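Home | Gigs | Artists | Hire | Notes | Contact

Filed under: Venue notes, load-in, touring paperwork

ZENDARI ROOM, PRE-SHOW SAFETY CHECK
Act: Ikora (four piece plus backing track), support Guerreiro
Checked by: Zuzanna Makowska
Walked with: Vasiliki Sarantis (house)
Started 2.15pm, doors 7
Key: OK / FIX / NO / N/A. Comments after each. Sorry for the state of these, typed on my phone between things.

1. LOAD-IN

Route from van to stage clear. OK. Side door, then the ramp.
Ramp surface. FIX. Grip tape has lifted on the left side going up. Taped down for today with gaffer, needs doing properly. Vasiliki knows.
Door holds open by itself. NO. Closer is too strong, somebody has to stand there. Do not wedge it with a flight case, it's a fire door. Guerreiro's lot wedged it with a flight case. Moved.
Van parked legally. OK till 6, then has to go round the corner.
Two people on the bass cab. OK once I'd said it twice.

2. STAGE

Deck level, no give. OK mostly. Soft spot upstage right, about where the keys go. Not dangerous but the stand rocks. Keys shifted downstage, A-yeong fine with that.
Front edge marked. FIX then OK. White tape was worn to nothing, redone.
Steps and handrail. Steps OK. Handrail loose at the bottom bolt, house tightened it while I watched. OK.
Drum riser locked. OK. All four legs checked by hand, not by looking.
Drum carpet flat. OK.
Anything hanging that shouldn't be. Old banner from last weeks show, one corner down over the amp. Taken down.
Stage depth. Tight with both kits up. Guerreiro sharing Ikora's kit, breakables only swapped. Agreed 3pm, please nobody reopen this.

3. POWER

Supply tested. OK, house has a current certificate on the wall by the board, read it.
RCDs tripped and reset. OK, all of them.
Separate feed for sound and lights. OK.
Extension leads. FIX. Two of ours out of date on the tag, pulled and put in the van. One of Guerreiro's had the outer sleeve split near the plug, you could see the colours. NO. Gone in the bin with the plug cut off, they weren't thrilled. They can have one of ours.
Reels fully unwound. OK now.
Cable over walkways. Ramp covers across the FOH run and at the side of stage. Short by one. House found one behind the bar.
Drinks near the board. NO at 2.30. OK at 2.40. Will be NO again by 8, whoever is nearest move them.

4. OVERHEAD

Lamps have safety bonds. 14 fixtures, one missing its bond (second from house left, front bar). Bonded before anyone went under it. OK.
Clamps tight. OK.
Ladder. House ladder has a bent foot, not using it. Used ours.
PA stacked or flown. Stacked, strapped, strap checked. OK.
Mirrorball. Motor noisy, fixing point fine. Leave it off for the quiet one, Anastasia has asked. That's not safety but writing it here so it's somewhere.

5. SOUND LEVELS

House limiter. Set at 100 and it cuts power to the stage if you sit over it. Warned both bands. Warned the drummer separately.
Limiter covers which sockets. Stage left and right, NOT the FOH position. So if it goes, desk stays on and backline dies. Laptop for the tracks is therefore plugged in at FOH side. A-yeong has a battery as well.
Earplugs. Box at the bar, free. Told bar staff to mention them, particularly to anyone down the front.
Monitors. Drum wedge was frankly too much in soundcheck, pulled back. Polyxeni wants more of herself and less of everything, in-ears from next run hopefully.
Staff ear protection. Two of the bar staff had none. Given some.

6. HAZE, STROBE, EFFECTS

Haze. OK, water based, house detectors are heat not smoke in the main room. CONFIRM for corridor, see 7.
Strobe. One song only (Sornadia, last chorus). Warning sign up at door and box office. Sign was spelt "stobe". Redone.
Pyro / confetti. N/A. It was asked. N/A.

7. FIRE AND EXITS

Exits lit. Main OK. Side OK. Back corridor sign flickering, bulb swapped 4pm, OK.
Exits clear. Back corridor had stacked chairs and a keg. Cleared. Look again before doors, things creep back in there.
Corridor detector. Vasiliki says smoke. So the haze has to stay in the room and the corridor door stays SHUT during the set. Sign on it.
Extinguishers. In date. One off its bracket by the merch table, rehung.
Assembly point known by band. NO. Now yes. Far side of the car park, by the bottle bank.
Capacity. Bar has the number and a clicker. Guest list is 19, was 14 yesterday, it all counts towards the total. Anastasia to stop adding people.

8. CREW AND ARTIST WELFARE

First aid kit. OK, restocked, plasters were down to the tiny ones.
First aider tonight. Vasiliki.
Dressing room heater. FIX. Fan heater too close to the curtain. Moved, and the rail with stage clothes moved as well.
Drinking water. OK, jugs. Bottles for stage with lids on please.
Food. Hot meal at 5.30, one nut allergy (Polyxeni). Kitchen told by me in person, also written on the board. Guerreiro's snacks had cashews in, kept in their own corner.
Dressing room lock. Sticks. You have to lift the handle. Show everyone before you shut them in.
Late get-out. Load out finishes 12.30ish, van driver not to be the one who's been up since 6. So A-yeong drives, she had the lie in.

9. ACCOMMODATION (upstairs flat, band sleep over the venue) 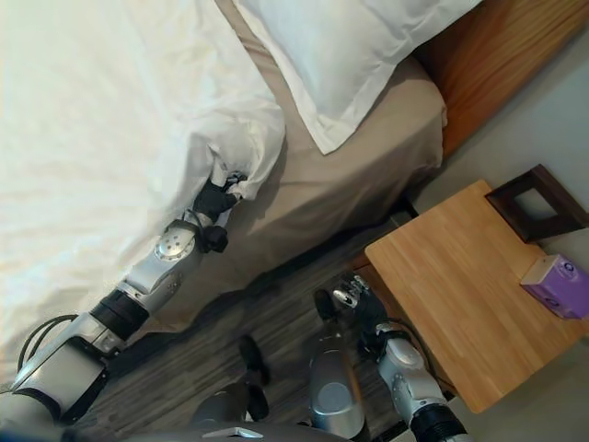 Smoke alarm on landing. Tested, OK, very loud.
CO alarm by the boiler. OK.
Way out at night. Down the main stair only. Front door opens from inside with no key, tried it. Previous band report said it needed a key, either wrong or its been changed.
Stair light. On a timer, too short, you're in the dark halfway. FIX asked for. Torch left on the hook.
Window in the back room. Won't lock open, drops. Don't lean out. Told everyone, will tell them again after the show when they're not listening.
Cases on the stairs. NO. Guitars go in the ground floor store, locked.
Hair straighteners, chargers etc. One socket per person and off when you leave. There's one four-way up there and it had another four-way in it. Removed.

10. GET-OUT

Lighting in the yard. One lamp out. Head torches from the crew box.
Ramp after rain. It will be slippy. Grit bucket inside side door.
Neighbours. Quiet from 11. No bottles in the skip till morning. There's a sign but it faces the wrong way.
Van weight. Merch is heavier than last time with the vinyl, 62 copies boxed, put them over the axle and not on the tail.
Straps. Two good, one frayed. Frayed one out. Need to buy two more before Friday.

STILL OPEN AT DOORS

- Ramp grip tape, proper job (house)
- Door closer (house)
- Yard lamp (house)
- Stair timer (house)
- New leads and straps (us, me, I'll get them)
- Send Guerreiro our cable rules before the next one. Politely.

Second walk round 6.40pm. Corridor clear apart from one chair, moved. Drinks on the board again. Haze on low. Front edge tape holding. Happy to open.

Post show additions: limiter went amber twice, never cut. One person felt faint near the front in Guerreiro's set, sat down by the side door with water, fine, in the accident book with time. Side door propped again during load out, same flight case. Soft spot on the deck is worse than I put above, it's moving under weight now, so nothing heavy on it and I've emailed the house to get it looked at before anybody plays on it in February.

ZM

Tags: checklist, small venues, Ikora, touring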